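Crystal grids for the home office: a second look

Irberg is now selling a "wealth corner" kit for $300. You get 52 small citrine chips, a brass bowl and a booklet on where to put them. Several of you wrote in to ask if it's worth it.

I have my doubts. Citrine at that price ought to come with some word on whether it's natural or heat-treated amethyst, and the booklet skips the question. Sunita Ruiz-Ortega asked the shop twice in June and got a coupon back.

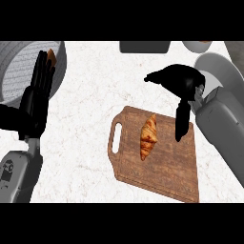 Placement is where the booklet loses me completely. It wants the bowl in the far left corner from the door, then says any "busy surface" cancels the effect. By that rule a marble counter with one croissant on a cutting board might pass, and my desk never will. Keisha Rosenthal kept her kit out all summer and reports a dusty bowl.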